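Preguntas frecuentes sobre regletas y bases múltiples

En la tienda Clernent recibimos las mismas dudas casi a diario, sobre todo en septiembre, cuando la gente monta el escritorio para el curso. Las hemos reunido en esta página. Si la suya no aparece, escríbanos con el modelo que tiene y una lista de lo que quiere enchufar.

¿Cuántos aparatos puedo conectar a la vez?

Tantos como tomas tenga la regleta, siempre que la suma de potencias no supere el máximo indicado en la etiqueta. En la gama Clirkov ese máximo es de 3.000 W en los modelos de cable grueso y de 2.000 W en los de cable fino. Un ordenador, un monitor, un flexo y una impresora de tinta quedan muy por debajo. Un calefactor, en cambio, puede ocupar él solo toda la capacidad.

¿Dónde encuentro la potencia de cada aparato?

En la placa del propio aparato o en la de su alimentador, expresada en vatios (W). Si solo figuran voltios y amperios, multiplique las dos cifras de la línea INPUT y tendrá un valor por exceso que sirve para el cálculo.

¿Los puertos USB restan potencia a las tomas?

Sí, aunque muy poca. El cargador interno forma parte del total de la regleta y lo que consume se suma a lo demás. La potencia de los USB se reparte entre los puertos: si conecta tres teléfonos, cada uno cargará más despacio que si estuviera solo.

¿Puedo cargar un portátil por USB?

Con los puertos rectangulares (tipo A), no. Use el cargador original del portátil en una de las tomas normales. La Dileck de escritorio lleva un puerto tipo C que admite algunos portátiles pequeños; consulte antes la ficha del suyo.
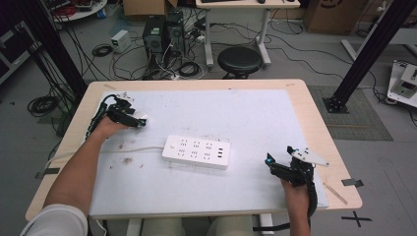
¿Qué longitud de cable me conviene?

Mida el recorrido real desde el enchufe de pared, bajando hasta el suelo y volviendo a subir si la regleta va encima de la mesa, y añada 30 cm de margen. El cable no debe quedar tirante ni hacer fuerza sobre la clavija. Tampoco conviene que sobren metros: un cable enrollado disipa peor el calor.

¿Puedo enchufar una regleta en otra?

No. La primera soporta el consumo de las dos y es fácil pasarse del límite sin darse cuenta. Si le faltan tomas, compre una base con más salidas o pida a un electricista que instale otro enchufe en la pared.

¿El interruptor corta también los USB?

En todos los modelos que vendemos con interruptor general, sí: al apagarlo quedan sin corriente las tomas y los puertos. En regletas de otras marcas puede variar. Para comprobarlo, conecte un teléfono, apague el interruptor y mire si sigue cargando.

¿Merece la pena apagarla por la noche?

Depende de lo que tenga conectado. Televisores, altavoces e impresoras siguen gastando en reposo, y con el interruptor se evita. No la apague si de ella dependen el router, un disco en red o un ordenador encendido – estos últimos hay que cerrarlos antes desde el sistema.

¿Qué diferencia hay entre una regleta normal y una con protección?

La normal solo reparte la corriente. La que lleva protección contra sobretensiones incorpora un componente que absorbe los picos de la red. Ese componente se desgasta, y por eso nuestros modelos protegidos tienen un piloto verde. Cuando se apaga, la regleta puede seguir dando corriente, pero ya no protege.

¿Puedo fijarla debajo de la mesa?

Sí, si el modelo tiene ranuras de montaje en la parte trasera. Utilice tornillos más cortos que el grosor del tablero. La cinta de doble cara aguanta mal el tirón al desenchufar y no la recomendamos para regletas, solo para guiar el cable. Las bandejas Okafor admiten cualquier modelo de hasta 6 tomas y dejan sitio para un par de alimentadores.

¿Cómo la limpio?

Desenchúfela primero de la pared. Pase un paño seco o apenas humedecido por la carcasa y una brocha suave por las tomas. No aplique limpiador directamente. Las manchas amarillentas en el plástico blanco suelen ser de la luz y no salen.

Noto la regleta caliente, ¿es normal?

Templada, sí, en especial por la zona de los USB. Si quema al tacto, huele a plástico o hay una toma oscurecida, deje de usarla y desconéctela de la pared.

¿Se puede reparar?

No abrimos ni reparamos regletas. Dentro del plazo de garantía se cambian por otra igual; fuera de plazo, llévela al punto limpio o entréguela en la tienda y la reciclamos sin coste.

¿Sirven para el exterior?

Ninguna de las que aparecen en esta sección. Para terraza o jardín busque bases con tapa y grado de protección IP44 o superior – están en el apartado de exterior.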